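Open day at Gristell, Jul 17, 2021

So I finally got to poke around Gristell's place, and I loved it! Rochelle Maihi met us at the door (2,521 steps from the station, my watch says) and walked us straight to the tables. Light wood grain, very pretty, though the overhead lights do bounce off it. 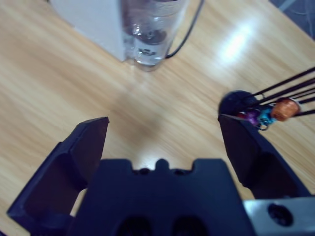 I'd have taken one of those tables home. Faisal Khattak wanted to know what they cost, and Rochelle laughed and said 300 each, secondhand.

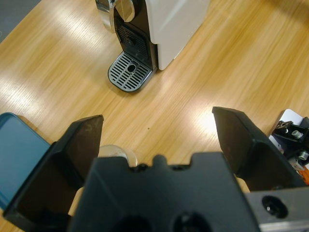

We got chatting about what ends up on a work table by afternoon – cups of water, cables, somebody's beads – and I felt much better about my own desk.
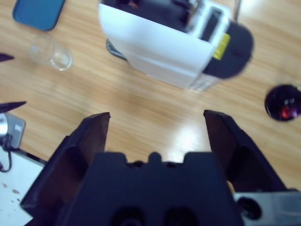

Getting there

Take the side entrance, the front one sticks. Parking is free for the first 2 hours, and they're open again next June.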